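Plukis shore path reopens with new tide gate and revised parking rules

The lower shore path at Plukis has reopened to walkers after a closure that began in November, when a section of the bank above the north cove slipped onto the trail. The work was carried out by Levchenko, the contractor that also maintains the harbor steps at Zalwood, and covers the full distance between the two parking areas. Visitors can again walk from the village to the lighthouse field without using the road.

The repaired section is 2779 feet long. It begins at the foot of the boat ramp and ends at the footbridge over the Unine, the small river that crosses the beach and divides it into two parts at high water. The old surface of loose stone has been taken up and replaced with compacted gravel over a drainage layer, with a cross slope toward the sea so that water coming off the bank does not stand on the path. Timber edging has been set on the landward side only. On the seaward side the gravel meets the existing rock.

Drainage was the main item in the design. According to Severyn Horobets, who prepared the drawings, the slip was caused by a blocked culvert that had been sending runoff into the bank for several seasons. The culvert has been replaced with a wider pipe, and a second pipe has been placed farther north, where the ground stays soft well into spring. Both pipes discharge onto stone aprons above the high-water line. Inspection covers have been fitted at the upper ends, and leaves will be cleared from them before each winter.

"The bank moved where the water went in," Horobets said. "We gave the water another way down. The planting will do the rest of the work, but it needs a couple of years and it needs people to stay off it."

The planted area is marked by a low rope fence between the boat ramp and the first bench. Dogs must be kept on a leash along that stretch in all seasons. The informal track that used to run straight down the slope from the upper parking area has been closed for good, and its top end has been blocked with boulders. Walkers coming from the upper area should use the stairs, which have a handrail on both sides and new nosings on the treads.

A tide gate has been added at the south end of the footbridge. It is a manual gate with a sign, and it will be closed by the beach office when the predicted tide is high enough to cover the approach. In the past, walkers often crossed to the far side of the river at low water and then found the approach flooded on the way back. The alternative route inland follows the farm lane and takes considerably longer. Tide times for the day will be posted at the gate, at the boat ramp and in the window of the beach office. The times are given in local clock time, already corrected for daylight saving, so no adjustment is needed.

The far side of the river remains open to visitors when the gate is closed, but only by way of the farm lane. The cove there has no lifeguard cover. Swimming is not advised within sight of the river mouth on a falling tide, when the current runs outward along the rocks. The main beach, on the village side, is patrolled in summer between the two sets of flags, and the flags will be moved from time to time as the sandbar shifts. 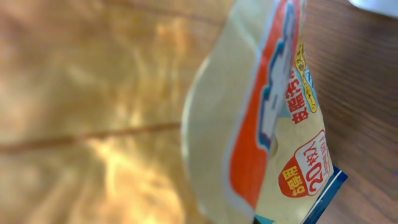 Food and drink arrangements on the shore have changed along with the path. The kiosk at the boat ramp has moved to a concrete pad beside the lower parking area, where it has a permanent water supply and no longer depends on a tank. It will sell hot drinks, sandwiches and a limited range of groceries, and it will close earlier than before on days when the tide gate is shut in the afternoon. There is no other shop between the village and the lighthouse field. Walkers who plan to make the full trip should carry water and something that keeps without a cooler, and a snack bag like the one standing on the wooden tabletop is enough for most people on the outward leg. Picnic tables are provided at the lower parking area and at the lighthouse field. There are no trash cans along the path itself, and all packaging has to be carried back to one of the parking areas.

Fires and disposable grills are not permitted on the path, on the planted bank or on the grass at the lighthouse field. Camp stoves may be used on the sand of the main beach, below the line of the seawall, provided they are raised off the ground. The rule is the same as last season, but the signs have been replaced with larger ones.

Parking has been reorganized. The lower area, next to the boat ramp, is now limited to short stays during the day, with spaces nearest the ramp held for vehicles with trailers. The upper area has no time limit and is the better choice for anyone walking to the lighthouse. Both areas use the same payment machine system, and a ticket bought in one is valid in the other until it expires. The machines take cards and coins. Overnight parking is allowed in the upper area only, in the marked row along the hedge, and sleeping in vehicles is not permitted in either area.

The bus from Zalwood continues to stop at the village square. The request stop at the top of the farm lane, which was suspended while the lane was used by construction traffic, is back in service. Passengers who want to return from that stop should signal clearly to the driver – the stop is on a bend and has no shelter. The last bus toward Zalwood leaves the square at 6 in the evening outside the summer timetable.

Access for wheelchairs and strollers has improved, within limits. The new gravel is firm enough for most wheels in dry conditions, and the slope from the boat ramp to the first bench has been reduced. Beyond the first bench the path narrows between the bank and the rock, and there are two short rises that remain steeper than the rest. The footbridge deck is level with the path at both ends. The stairs from the upper parking area have no ramp alongside them, so visitors who cannot use stairs should start from the lower area, where accessible spaces are not subject to the short-stay limit. The accessible restroom is in the beach office building and is open whenever the office is staffed.

Miroslava Dovhaniuk, who manages the beach office, said the parking limit would be reviewed at the end of the season. During the closure the office kept a count of vehicles turning around at the lower area after finding it full, and recorded 3846 of them. Most were drivers who did not know that the upper area existed. A new sign at the village junction now shows both areas.

"The lower one fills first and always has," Dovhaniuk said. "If you are staying all day, go up the hill. You walk a little farther, and you will find a space."

The office has also printed a new map of the shore. It shows the path, the stairs, the tide gate and the inland route by the farm lane, with walking times in each direction. The earlier map showed the closed track down the slope as a footpath, and copies of it may still be in use at guesthouses and campgrounds in the district. Owners can exchange them at the office without charge. The map is available on paper only for the time being.

Some work remains to be done. The handrail on the seaward side of the footbridge is temporary and will be replaced once the permanent sections have been galvanized. The replacement can be made without closing the bridge, although walkers may be held at one end for short periods while sections are lifted into place. The surface between the first and second benches will be rolled again after the gravel has settled. Notice of both jobs will be posted at the boat ramp.

The lighthouse itself is not open to the public. The field around it can be used during daylight hours, and the gate on the landward side should be left as found, as there are sheep on the adjoining ground for much of the year. The coastal trail north of the lighthouse field was not affected by the slip and has stayed open throughout.

Questions about the path, the tide gate or parking can be put to the beach office, which is open from 2 in the afternoon outside the summer season and all day during it.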